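Home Forums Kitchen & Storage New posts Search

Two-tier rack on the table – worth it for jars?

farnora_flat
Got a black metal rack with two shelves and stood it on the far half of the table. It's meant for the dry stuff, starting with one glass jar and one white plastic tub. 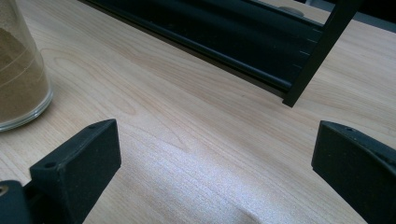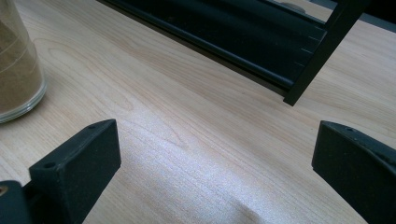
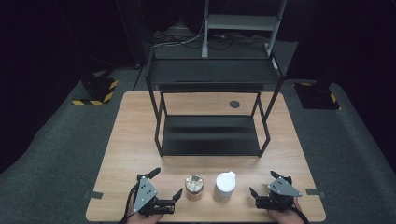
Decanting is where I'm stuck. I buy 2 bags at a time and half of it ends up in whatever is clean. The glass jar with the light brown contents suits me fine, as I can tell how much is left without opening it. The white tub is taller and I keep forgetting what I put in it. Top shelf or bottom for the glass?

Tistlow50
Bottom. Glass up high on a thin rack is asking for trouble. Label the tub.

EBagheri
Disagree. Mine is on top and has been since April. The bottom shelf sits so low that I can't get a hand in properly.

Tistlow50
Depends what you knock with your elbows – I've lost a jar that way.

farnora_flat
Low gap on mine too. I might leave the tub on the table and rack the rest.

sharifi_k
I'd skip the rack. A cupboard is darker, and ground coffee goes stale in clear glass. Mine takes me about 30 days to finish and I can taste it by the end.

EBagheri
Then buy less of it.

Related threads
Screw lids that won't stick
Spice drawer, 100 cm wide
Etis shelf brackets

Contact us | Back to top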